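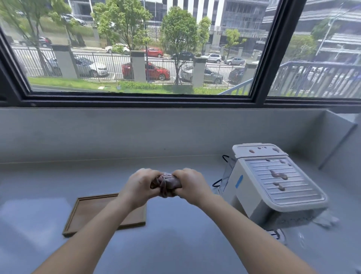 About us

Ruvitley. Small coffee school, one long counter, big window on the street. Started by Nestor Salazar and Arnout Dierckx after too many years behind other people's bars. Short courses for home baristas and cafe staff, 2 evenings a week plus mornings in August.

You pull shots, steam milk, then you clean. Lots of cleaning. Wipe the counter, empty the drip tray, tamper back on its stand. Cafes in Harries and Ukness send us new hires mostly for that part.
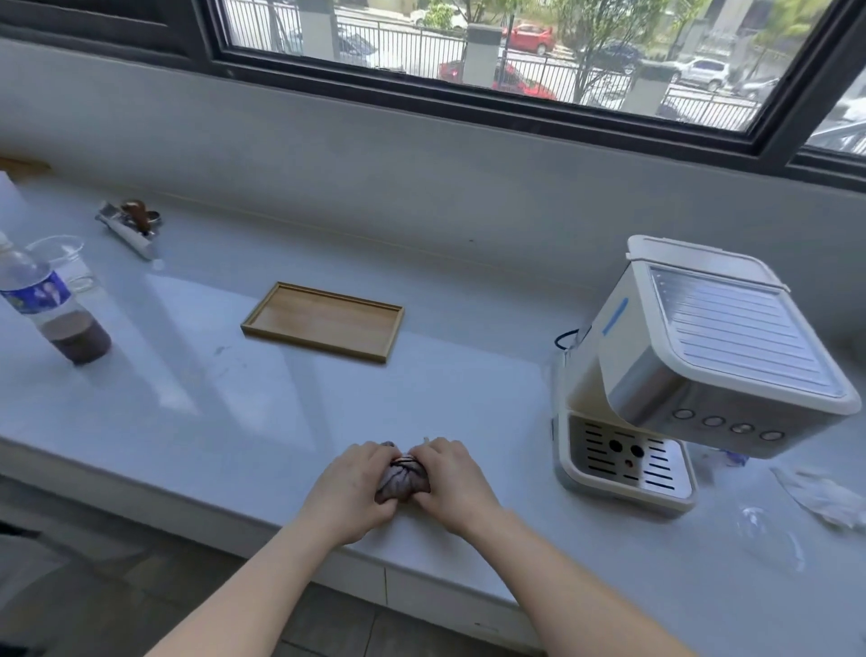 Hands-on at the window counter, espresso machine to the right.

Around 70 people came thru last year. Groups stay small. Full course is $475, coffee and milk included, bring your own apron.

Bookings: ask for Emiliano Alarcón, mornings are best. New schedule comming soon.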